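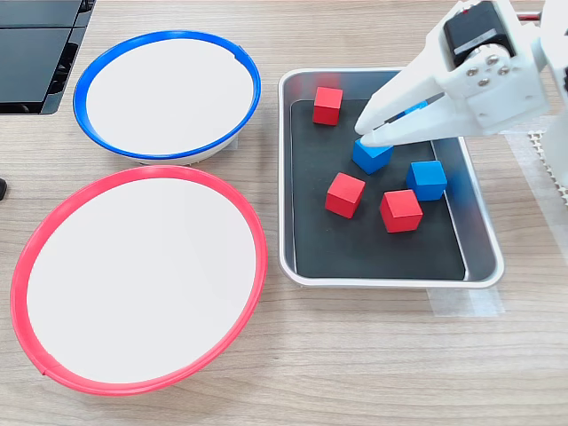
Progress report: Sorting and Early Math Tables, Emville Children's Center
Submitted to the Laryea Fund
Prepared by Crisóforo Serrano, program lead
Reporting period: first half of the grant, ending September

Summary

The grant pays for tabletop sorting materials and staff time at the Emville center and its branch on Bemis Street. At the end of this period, 4 tables are set up and in regular use. Enrollment across both sites stands at 132 children, and 50 of them have completed the first color-sorting activity with a staff member present. Spending is within budget. One purchase is delayed and is covered below.

Materials

The basic kit is a silver metal tray lined with a black mat, a set of small wooden cubes in red and blue, and two round plates, one with a red rim and one with a blue rim. The cubes start mixed together in the tray. Each one goes to the plate with the matching rim.

We tried three kinds of container before settling on the plates. Cups hid the cubes, and staff had to tip them out to check. Flat colored cards were easy to read but the cubes got pushed off them. The plates are shallow, the insides are plain, and the color is on the rim where it can be seen from a chair. We kept the black mat after testing the tray without it. The bare metal was noisy, and several children found it distracting.

Trays moved around during the first weeks. They are now taped to the tabletop, which has solved the problem. The tape has to be replaced when the tables are washed, and we have added it to the supply list.

We use six cubes for a first turn. An earlier plan called for twelve. Most of the younger children stopped before the end, so we cut the number and ran the activity more often.

What staff record

Staff fill out a half-page sheet for each turn. It has space for the number of cubes placed, the number placed on the matching plate, and whether help was given. We dropped the timing column in the second month. It made some staff hurry the children, and the times were not useful to us.

A turn can be stopped partway and picked up later. In that case the cubes are left on the plates and in the tray as they are, and the sheet is marked "open."
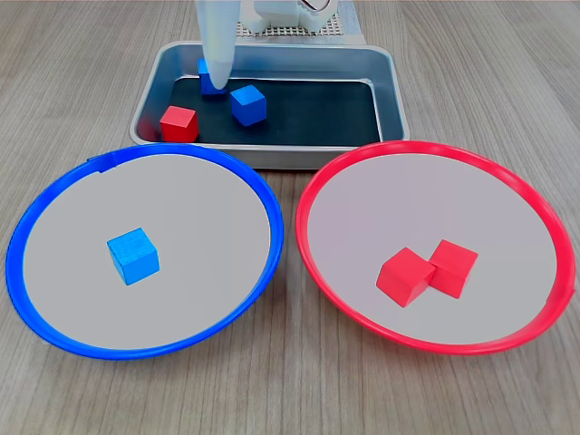

Problems and delays

The second order of plates from Brunex has not arrived. We were told the red ones are on back order. Until they come, the two Bemis Street tables share one pair, so only one of them can run the color activity at a time.

Open sheets are not always closed out. We found a number of them in the binder with no second entry. Those children are not included in the count of 50.

Next period

Add a third color at the Emville tables, once a matching plate has been found.
Start the sorting-by-size activity at both sites, using the same trays.
Train the 4 new aides on the record sheet before they run a table alone.
Bring the binder up to date and send the fund a full set of totals with the final report.

We are not asking for any change to the budget. The unspent part of the materials line will go to the third color and spare cubes.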